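Switching to a paper budget

In May I stopped using the budgeting app on my phone and went back to a notebook. I had paid for the app for 2 years and could never say at the end of a month where the money went. The app knew. I didn't.

The notebook has one line per purchase. Date, shop, amount. My sister-in-law Theda Hagedorn has done it this way since she moved to Wirnoslow, and she told me to leave out categories for the first few weeks. I did, and it was good advice. When I used the app I spent more time deciding if shampoo was "health" or "household" than I did looking at the total. 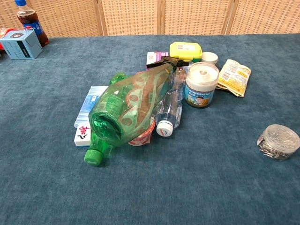
The first full month came to 1078 dollars without rent. I read through the lines with a pencil and marked everything I had bought on the way home from work, and that came to 137 dollars. Most of it was drinks and snacks. A bottle of Pepsi like the one next to the little blue box doesn't cost much, but I had been buying one most afternoons at the Ruppert store by the station, and usually something to eat with it. Now I buy drinks with the weekly groceries and take one along.

I still get a few things wrong. Cash gets forgotten if I don't write it down the same evening, and I left out the dentist completely in June. Wiebke Steinbach asked in the comments how I handle yearly bills. They go on the last page, with the month they are due, and I put money aside for the next 2 on the list.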